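## 3. How club players spend their thinking time

I should say up front that I came to this question as a bad chess player and only later as somebody who studies them. My own rating has been stuck for years, and most of my losses follow one pattern: I burn half my clock before move 20, then blitz out the part of the game that matters. Ada Ferri, my co-author, plays the other way round and loses just as often. So we got curious, and we asked the Wihongi club if we could go through its score sheets.

The club was generous. Its members write down the clock times next to their moves (an old habit there, and a lovely one for people like us), and we ended up with 395 games that were readable from start to finish. Altogether we looked at 750, but the rest had gaps, or handwriting that beat both of us. I typed them all into Zindgate, the little database we built for this, and Ada checked my typing against the paper.

### 3.1 What we counted as a long think

We called anything over 13 minutes on a single move a long think. Yes, that number is a bit arbitrary! We tried shorter limits first, and they swept in all kinds of ordinary moves, like recaptures where the player had probably gone to get coffee. The longer limit gave us positions that looked hard when we played through them.

Most long thinks came right after the opening, at the point where a player leaves the moves they know. I'd expected that. The surprise for me was how often the player ended up choosing a quiet, natural-looking move, the kind you'd play in a few seconds if you were feeling good. Ada thinks they found it at once and spent the rest of the time talking themselves out of everything else. I'm less sure - score sheets can't tell you what goes on in somebody's head, and we didn't interview anyone for this part.

### 3.2 Openings and the clock

Players who stuck to one opening as White used less time early on, and that held for strong and weak members alike. With Black it was messier. A few people in the Wihongi games answer everything with the same setup, pawns on e6 and d5, and they save time at first but hand a lot of it back later when the light-squared bishop has nowhere to go. (I play this way too, so I have sympathy.)

We also checked whether the event mattered. The June rapid tournament had its own time control, so we left it out of the main count and looked at it separately. The pattern after the opening was still there, only squeezed into fewer minutes.

!

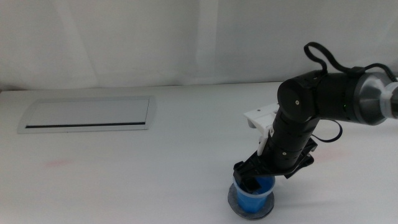

**Figure 3.** Robotic arm with its gripper holding a blue plastic cup on a round gray coaster.

### 3.3 Things that could be wrong with this

Quite a few! For a start, it's one club. People who play each other every week pick up each other's habits, and I can easily imagine a club across town where everybody rushes the opening and sits for ages over rook endings. We're hoping to get score sheets from the Grundier league to compare, though their players don't all record their times.

Then there's rounding. Some members write the clock time to the minute and others to the nearest five, and one or two seem to fill in a batch of times after the fact. We kept those games in when the totals added up and dropped them when they didn't. Ada wanted to be stricter. I reran the count her way, the main pattern stayed put, and the two versions are side by side in the appendix.

Last, we never measured how good the moves were. Section 4 makes a start on that with the games where both players were willing to go over their choices with us afterward.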